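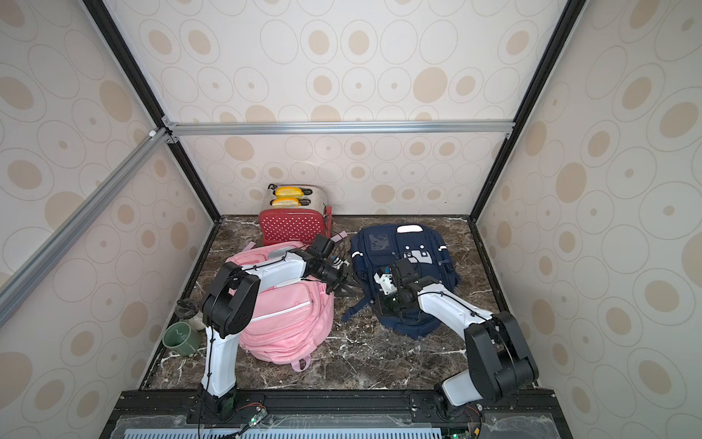 People keep asking me if robots can do chores yet. Short answer: some chores, slowly, if you don't mind redoing a few. Thread.

Floors are sorted. I've had a robot vacuum for 6 years and it earns its spot. Dishes too, if you count the dishwasher, and I do. Everything after that gets harder.

Towels are where the claims start. Zekora said 78 per cent of folds were good in their September write-up. I'd like to see the other 22 before I hand over the linen cupboard.

My neighbour Getsemaní Ventura runs the back room at Menzies, the luggage repair shop. She'd pay for a machine that could empty and check returned bags. She does 40 on a busy day and her wrists are sore by 3 pm. 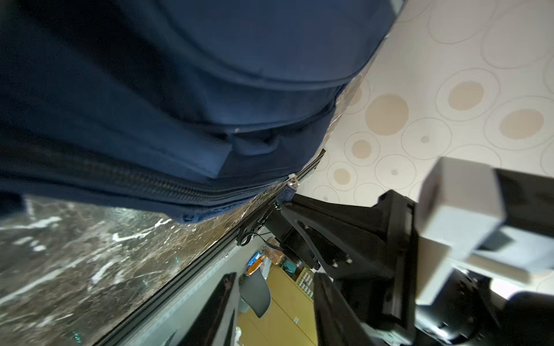

Bags are a rotten job for a gripper. A mug keeps its shape when you grab it. Fabric doesn't, so the spot you aimed for moves as soon as you touch it. Then there's the zipper. On a navy bag with a dark track, the little silver pull is the easiest part to pick out, and it's tiny. You have to pinch it, hold the cloth still and drag along a curve. Kids take years to get good at that.

Two arms help. One holds, one pulls. Godard and Voltier both sell one-arm kits for the home and I wouldn't buy either for laundry.

My guess is 5 more years before a shop like Menzies gets something useful. Happy to be wrong. Meanwhile the vacuum is stuck under the couch again.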